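Über uns

Ratau ist ein kleines Reisebüro für Reisen in kleine Länder. Wir organisieren Gruppen- und Einzelreisen nach Liechtenstein, Andorra, Luxemburg, Malta und Monaco, und seit einiger Zeit auch in manche Regionen, die kein eigener Staat sind, aber sich ein wenig so fühlen.

Mein Name ist Ji-hoon Ban. Ich bin in Busan aufgewachsen und kam für das Studium der Geographie nach Deutschland. In meinem ersten Winter hier habe ich an einem Sonntag eine Landkarte von Europa angeschaut und bemerkt, dass ich über Liechtenstein gar nichts wusste. Am nächsten freien Wochenende bin ich mit dem Zug bis Sargans gefahren und von dort mit dem Bus nach Vaduz. Es hat geregnet, das Museum hatte schon geschlossen, und trotzdem bin ich sehr zufrieden zurückgekommen. Aus dieser Fahrt ist später die Firma entstanden.

Heute arbeiten bei uns sieben Personen. Vier davon begleiten selbst die Reisen, die anderen kümmern sich um Buchung, Unterkünfte und die Telefonberatung. Wir sprechen zusammen Deutsch, Koreanisch, Französisch, Katalanisch und Englisch. Wenn Sie am Telefon meinen Akzent hören, dürfen Sie mich gerne bitten, etwas zu wiederholen.

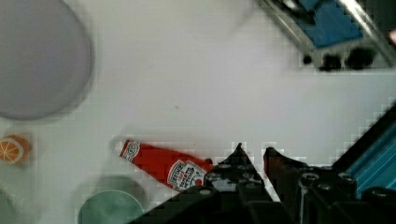

Teller und Orangenscheibe auf weißem Tisch

Wie wir reisen

Unsere Gruppen haben höchstens 14 Teilnehmer. Diese Grenze haben wir am Anfang zweimal überschritten und danach nicht mehr. In einem Bergdorf in Andorra findet man für eine größere Gruppe am Abend kaum einen gemeinsamen Tisch, und im Linienbus wird es für die Einheimischen unangenehm.

Wir fahren mit Bahn und Bus, wo es möglich ist. Nach Andorra gibt es bekanntlich keine Eisenbahn, deshalb steigen wir in Toulouse oder in Barcelona in den Bus um. Für Malta bieten wir neben dem Flug auch die Anreise über Sizilien mit der Fähre an. Sie dauert länger und ist bei unseren Stammgästen sehr beliebt.

Jede Reise hat einen Tag ohne Programm. Manche Gäste gehen dann wandern, andere sitzen im Café und schreiben Postkarten. Für Briefmarkensammler planen wir in Vaduz gerne einen Besuch im Postmuseum ein, bitte sagen Sie uns das schon bei der Anmeldung.
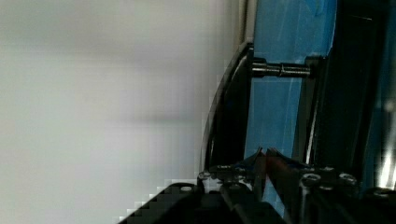

Unsere Partner

Bei den Unterkünften arbeiten wir mit Gastix zusammen, einem Verbund von familiengeführten Pensionen. Ich habe in fast allen Häusern selbst übernachtet. Die Wanderkarten und Reisehefte für unsere Gäste druckt der Verlag Eberhard. Das Heft über Luxemburg ist gerade in Überarbeitung und erscheint voraussichtlich im Dezember neu, mit einem längeren Kapitel über das Müllerthal.

Unser jüngstes Projekt heißt Clivport. Das ist eine Vortragsreihe in unserem Büro, bei der Reisende von ihren Wegen in kleinen Ländern erzählen. Beginn ist jeweils um 17 Uhr, der Eintritt ist frei. Im letzten Jahr sind mit uns etwa 776 Gäste gereist, und einige von ihnen haben bei Clivport schon einen Abend gestaltet.

Kontakt

Am besten erreichen Sie uns vormittags per Telefon oder jederzeit über das Kontaktformular. Einen Katalog schicken wir auf Wunsch kostenlos zu. Wer lieber persönlich kommt, soll bitte vorher kurz anrufen, weil wir oft selbst unterwegs sind.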